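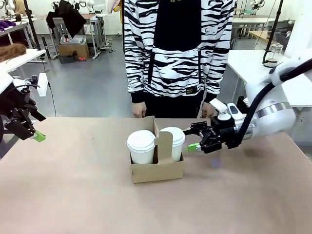
Is a cardboard carrier worth taking when you buy only two drinks? For two hot cups and a walk longer than one street, I would take it every time.

My friend Vlasta Stoyanova does not agree. She says two hands are enough for two cups, and that the carrier is garbage after 3 minutes. I respect this opinion, but she has never opened the front door of our building with two full cups – it is heavy and it opens toward you.
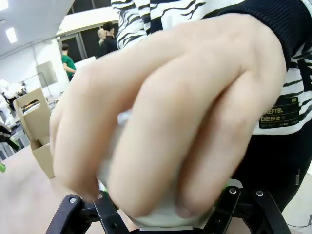

The café Bullora, where I go before work, has started in September to ask 70 cents for each carrier. I think this is fair. People now bring the old one back, and mine has served for many mornings. The good ones have a real handle, an oblong hole in the top panel of the cardboard, so the fingers go through and one hand stays free for the keys. The flat trays from Flandel have no handle at all, and I must hold them from below like a waiter.

What I ask from the cafés is small. Keep the carriers behind the counter, ask the customer, and take back those that are still clean and strong.

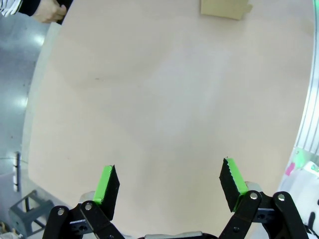
What to do with an old carrier

When the bottom becomes soft, I do not trust it with coffee anymore. It still can hold pencils, or two small pots with basil on the windowsill. After that I fold it flat and put it with the paper.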